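Trenside stockpot, the big one: six months in

I wasn't going to buy another pot. I have a shelf of pots, most of them inherited, one of them with a handle that turns when you pour (I know, I know). But my old soup pot finally pitted through the enamel in July and I'd just agreed to do the food for my cousin's housewarming, so off I went to the kitchen shop in Mendunside with a wrinkled list and no patience at all.

I came home with the Trenside. It cost me 39 dollars on the discount table, which felt like stealing until I got it to the car and realized how much it weighs! If you have bad wrists, stop reading and buy something else, or at least go lift one in the store first. Full of water it's a two-person job. My neighbor Toivo Ojala helped me drain potatoes in it the first weekend and he has brought it up every time we've met at the mailboxes.

So, what do I cook in it. Soup, mainly. I make a big batch of yellow pea soup every couple of weeks, the kind where you soak the peas overnight and then basically ignore them, and I'd gotten used to my old pot scorching a ring on the bottom if I left the room. This one has a thick base and takes forever to heat up, and then it just holds. I can put it on the smallest burner, go hang laundry, come back, and the peas are still ticking along. I stir it twice maybe. In the old pot I was stirring every ten minutes and still scraping.

Slow to heat is really the main complaint, though, so let me be fair about it. Getting it up to a boil for pasta takes so long on my stove that I've started doing half the water in the kettle. If your whole life is pasta, this is the wrong pot. I have an older coil electric stove and I'm sure gas people will have a better time of it. My friend Anneli Lehtinen has induction and says hers boils fine, but she also buzzes a bit about the noise it makes (a sort of hum on the higher settings, she says, and I've never heard it on mine).

Now, onions. I start almost everything with onions and I want them soft and sweet, no brown edges. The first time I used the Trenside I did what I always do, medium heat, splash of oil, and they stuck like wallpaper. I was so annoyed. Second time I let the pot warm up properly on low before anything went in, added the oil, waited a minute more, and they slid around beautifully. It's a steel pot thing, apparently everybody else knew this. The leaflet that comes with it does say so on the back, in tiny gray print, under the part about the warranty.

I've also made: chicken stock (great), a very large chili (great, but I had to borrow a long spoon), rice for a crowd (don't, the bottom layer was mush and the top was crunchy), jam once (good, and the tall sides kept it from spitting all over the wall), and a beef stew that went from stovetop to oven for three hours and came out exactly how my grandmother's used to. For the stew I used 900 grams of chuck, which looked lonely in there. Double it. This is a pot that wants to be full.

The handles get hot. They're riveted on and they're metal all the way through, and after the oven you need real mitts, the thick ones, no folded dish towel. I have a small pink mark on my thumb from testing that. On the plus side they're wide enough that you can get a mitted hand in there, and they don't wiggle. I checked the rivets last week and they're as tight as when I bought it.

Cleaning is easy if you soak and miserable if you don't. I had one bad night with burned milk (rice pudding, I got a phone call) and I thought I'd wrecked it. Baking soda, a bit of water, simmer, leave overnight, and most of it lifted off by itself. There's a faint rainbow stain on the base that I can't shift but it doesn't do anything. I put it in the dishwasher exactly once and it took up the entire bottom rack, so now I wash it by hand like a baby in a sink.

I like a glass lid for soup, I'll say that too. I'm a peeker. With a solid lid I'm lifting it every few minutes and letting all the steam out, and with glass I can bend down and see if it's bubbling and leave it alone. They do fog up, and you have to be careful not to run a hot one under the cold tap.

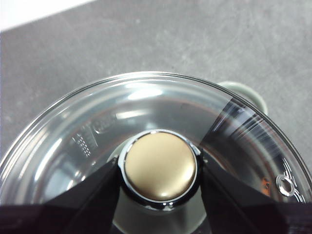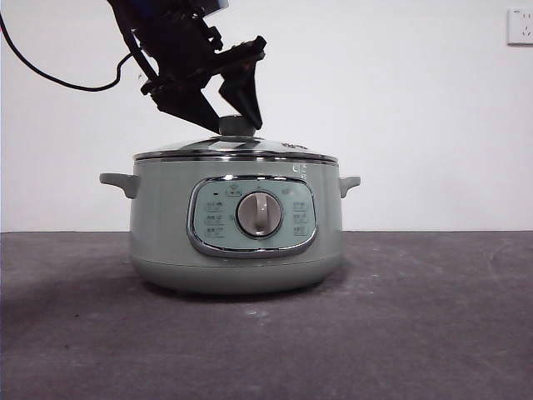
I compared it in the store with a Shukla about the same size, and that one was lighter and had nicer handles, but the base felt thin and it was nearly double the money. Pirjo Aaltonen from my choir swears by her Endex, which she's had since before her kids were born, and if you see one of those secondhand I'd grab it before any of the new ones. I looked for two months and never found one that wasn't dented.

Storage is the last thing. It doesn't fit in my cupboard. I measured, and I measured wrong, because I forgot that handles stick out. It lives on top of the fridge now with the bread bags inside it, and I have to get the step stool every time. Would I buy it again? Yes, at that price, without thinking much. At full price I'd think, and I'd probably wait for a sale. I fed 6 people twice over from one batch of pea soup last month and still had two tubs for the freezer.

Edit to add: a couple of you asked about the smaller version. I haven't tried it. The shop had one and it looked like the same base, but the handles were a different shape and I didn't pick it up.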